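I've had the Orlandini stool kit on the bench since May, and I figured it was time to write up how it holds up as a recording task. Short version: for 34 dollars it's one of the better assembly objects I've bought for teaching a two-arm policy, and it has one habit that drives me nuts.

Some background so you know where I'm coming from. I collect demonstrations for a small outfit called Ivatero, mostly furniture and packaging stuff, all teleoperated, all two arms. I'm picky about kits because I end up doing the same one hundreds of times. If a part wears out at episode 200, the last thousand episodes look different from the first and somebody has to sort that mess out (me, usually).

The kit is a square white plastic seat and four tapered legs that push into the corners. No screws, no glue, no hex key rolling off the table. You flip the seat over, the legs go in, done.

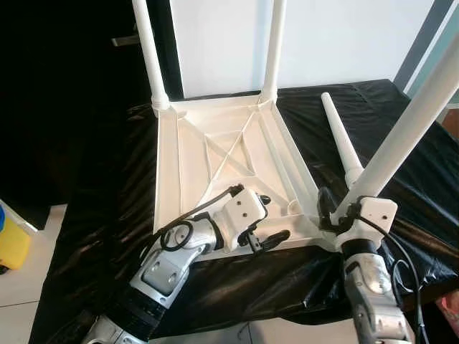

*Orlandini seat upside down, one leg still to go, both grippers at the near side.*

What I like most is the underside. The ribs are deep and they make a big obvious X, so even in a so-so camera view there's plenty of structure for the model to latch on to. You'd think an all-white object would be miserable to learn from, and on our old pale table it kind of was! Switching to black plastic sheeting fixed most of that. The sheeting is shiny and wrinkles the second you look at it, and I went back and forth on whether the glare would hurt. My take after 1750 episodes is leave it wrinkled. The folds move around from one session to the next and I think that's healthy variety. We tried a matte cloth from Fovetti for a bit and it snagged on everything, so back to plastic it was.

Now the annoying part — the sockets. Fit is inconsistent from corner to corner. On my first kit, two corners took a leg with a gentle push and the other two wanted a real shove, more than I like to ask of a wrist. The second kit was better. I'd say buy two, pick the nicer seat, and keep the spare legs.

The fourth leg is where the learning gets interesting. By then the other three are in the way, the closest one especially, and you have to bring the last leg in beside it without knocking anything. New operators bump it constantly. I used to throw those episodes out, and I stopped doing that, so now a bump followed by a clean recovery gets kept and tagged. 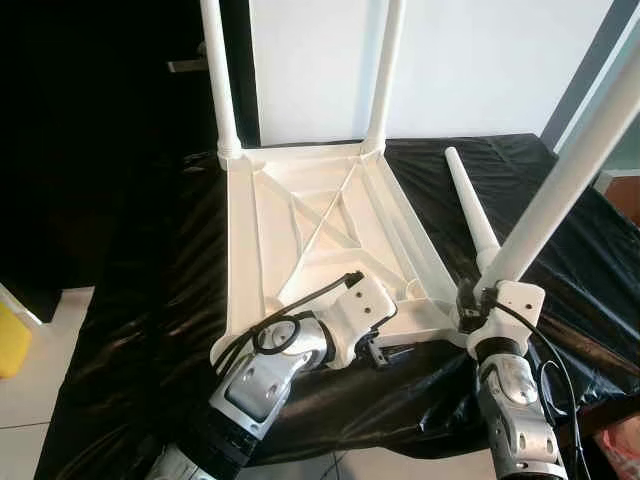 I also have a rule that the left arm stays on steadying duty and the right arm does the placing, at least for the first batch. Seat's light, it'll skate across plastic sheeting if you let it, and mixing up the roles early on gave us a policy that couldn't decide which hand to use. Once the basic version worked I started swapping sides in small doses.

A good operator gets through 19 clean episodes in an hour with this kit, counting the reset. Reset is easy, too: pull the legs, turn the seat a little, scatter everything, go. Compare that with the Heltgate shelf we used before, which had cam locks (never again) and took longer to take apart than to put together.

Durability has been decent. The socket collars have loosened up a bit, so late episodes need less push than early ones. I log the kit number with every recording for exactly that reason and I'd tell you to do the same. No cracks so far in the seat or the legs. The plastic does pick up scuffs from metal fingertips, so put some rubber on yours if you haven't already.

Couple of gripes to round it out. The legs taper, so a grip halfway up feels different from one near the base, and you want to decide early where your operators should grab. We settled on low, near the wide end. And the instruction sheet is useless, though I doubt a robot minds.

Our target is 3000 episodes before the next training run, and I've already ordered two more kits to get there. Four stars from me, with the missing one going to those sockets. If Orlandini ever sells the seat on its own, I'll take a box of them.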